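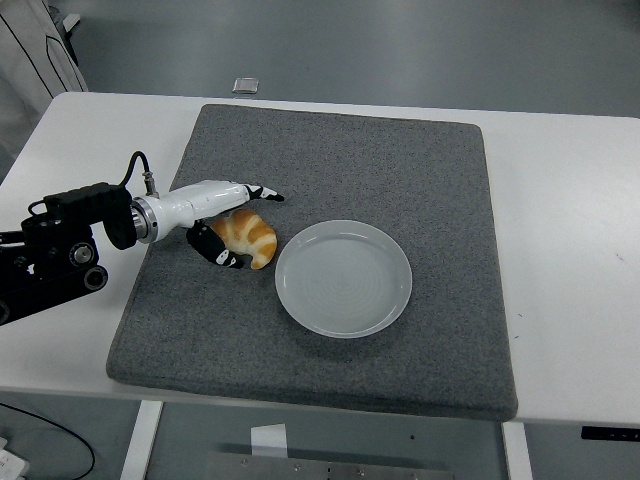 Cumanano sorts short written comments into groups that you name yourself. It does this with a small neural network that you train on comments you have already sorted by hand. The network doesn't know what any word means when you start, and it learns only from the examples you give it. Small words can matter a lot. "The croissant was next to the plate" and "the croissant was on the plate" differ very little in wording, but only the second one describes a croissant that was served properly, and the first one goes with an empty plate. If your groups depend on differences like this, give the network plenty of examples of both kinds before you train it.

4. Training your first model

This section assumes that you have installed Cumanano and can log in to the start page. If the start page doesn't open, go back to section 2.

4.1 Before you start

You need:
A file of sorted comments in CSV format, with one comment per row
Write access to the project folder
Eltitz, the background service that runs the training

The CSV file must have two columns, named "text" and "group". Other columns are ignored. Group names are case sensitive, so "Service" and "service" will be treated as different groups.

If you don't have a file of your own yet, use the Grernitska sample set. It is in the "samples" folder and is already in the right format.

4.2 Load the comments

1. Open the start page and choose New Project.
2. Type a name for the project. Use letters, numbers and hyphens only.
3. Click Load File and select your CSV file.
4. Check the preview. It shows the first 12 rows as Cumanano reads them.
5. If accented letters look wrong in the preview, change the Encoding setting to UTF-8 and click Refresh.
6. Click Accept.

Note: Comments that contain line breaks must be inside double quotes. Most spreadsheet programs add the quotes when you export.

Note: Rows with an empty "group" cell are kept in the project but are not used for training. You can sort them later with the finished model.

4.3 Check the groups

1. Open the Groups tab. Each group is listed with the comments that belong to it.
2. Look for groups that are the same apart from spelling. Select them and click Merge.
3. Look for groups with very few comments. Cumanano will not train on a group that has fewer than five. Add more examples or merge the group into a larger one.
4. Click Save.

CAUTION: Merging can't be undone once you have saved. Keep a copy of the original CSV file outside the project folder.
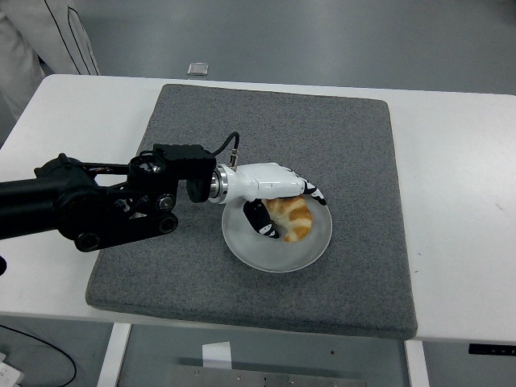
A comment can belong to one group only. When a comment covers more than one subject, either split it into separate rows or put it in the group that matters most to you. Whichever you choose, do it the same way through the whole file. If more than one person is sorting, write the rule down and keep it with the project.

4.4 Run the training

1. Make sure Eltitz is running. The light at the bottom of the start page is green when it is.
2. Open the Train tab.
3. Leave Hold Back switched on. Cumanano then sets aside part of your file and uses it to test the model afterward.
4. Leave Passes at 12 for the first run.
5. Click Start.

The progress bar shows which pass is running. You can close the browser window during training, but don't shut down the computer that Eltitz runs on. If training is interrupted, it starts over from the first pass.

CAUTION: Don't edit the CSV file or move the project folder while training is running.

4.5 Read the results

When training ends, the Results tab opens. The table has one row for each group, and the "Correct" column shows how many of the held-back comments the model put in the right place.

Click any row to see the comments it got wrong. Read these before you change any settings. Often the comment was placed in the wrong group in the original file, and the cure is to correct the file and train again.

If two groups are often confused with each other, add examples that show the difference between them. More passes will usually not help. Too many passes can make the model worse on new comments, even while the score on the training comments goes up.

4.6 Messages you may see

"No service found": Eltitz is not running. Start it and reload the page.
"Column missing": The file has no "text" or "group" column. Check the first row for spaces before or after the names.
"Group too small": See step 3 in 4.3.
"Out of memory": Set Batch Size to 4 on the Train tab and click Start again.

For messages not listed here, save the log from the Help menu and send it to Weerasinghe support, attention Temitope Obi. Include the version number from the bottom of the start page. Remove any private comments from the log before you send it.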